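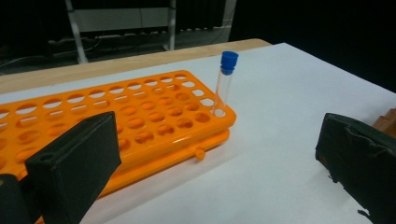
## Ticket 2209: Label printer on the second floor prints blank or shifted labels

**Opened by:** Sarpong Teaching Laboratories, front office
**Assigned to:** Nevetier Service Desk, print and peripherals
**Priority:** Normal
**Status:** Resolved, pending confirmation

### Problem as reported

The Stinura label printer in the second-floor preparation room produces blank labels at irregular intervals. When text does appear, it is shifted toward the right edge and the last characters of the sample code are lost. The requester states that the fault began in September, after the building's print server was replaced. Class sections are writing tube labels by hand until the matter is settled.

### Environment

- Printer connected by network cable to the wall outlet beside the sink
- Label stock: Sunley small tube labels, 100 to a roll
- Labels sent from the shared office workstation and from the instructor station
- Template: "Tube, narrow," stored in the shared templates folder

### Log

**8:40 a.m.** Ticket received. Requester was asked to print the internal configuration page and a test label from the printer's own menu.

**9:25 a.m.** Requester replied. The configuration page printed in full. The internal test label was correctly placed. Print head and roller are therefore considered to be in working order.

**10:10 a.m.** Remote session opened on the office workstation. The print queue had been rebuilt on the new server with a generic driver. The label width in the driver was set to the default for shipping labels. The Stinura driver was installed and the queue was pointed to it.

**10:35 a.m.** Test job sent from the office workstation. Text was no longer shifted. Two blank labels followed each printed label.

**11:15 a.m.** Media sensor setting reviewed. The printer was set to "continuous," and the Sunley stock requires "gap." Setting changed at the printer by the requester with telephone guidance. Sensor calibration was run from the menu and the printer was restarted.

**11:30 a.m.** Eight labels sent as one job. All printed in order, with no blanks.

**1:05 p.m.** Requester reported that the instructor station still printed shifted text. That station held a local copy of the old queue. The old queue was removed and the new one was added. A single label was printed correctly from this station.

**1:50 p.m.** Requester asked whether print darkness could be raised, as the codes were faint. Darkness was at 35 percent of the available range. It was increased by two steps. The requester judged the result legible.

### Cause

The queue was recreated during the server replacement without its original driver or label dimensions. The media sensor setting was a separate fault. The date of that change could not be determined from the printer's records.

### Remaining items

1. The requester will use the printer for one full week of classes and report any further blank labels under this ticket number.
2. The service desk will add the driver and label dimensions to the building's print server record.
3. The third-floor printer uses the same template. A check of its queue has been entered as a separate request.

This ticket will close automatically if no reply is received within the standard waiting period. A closed ticket may be reopened by replying to the closing notice.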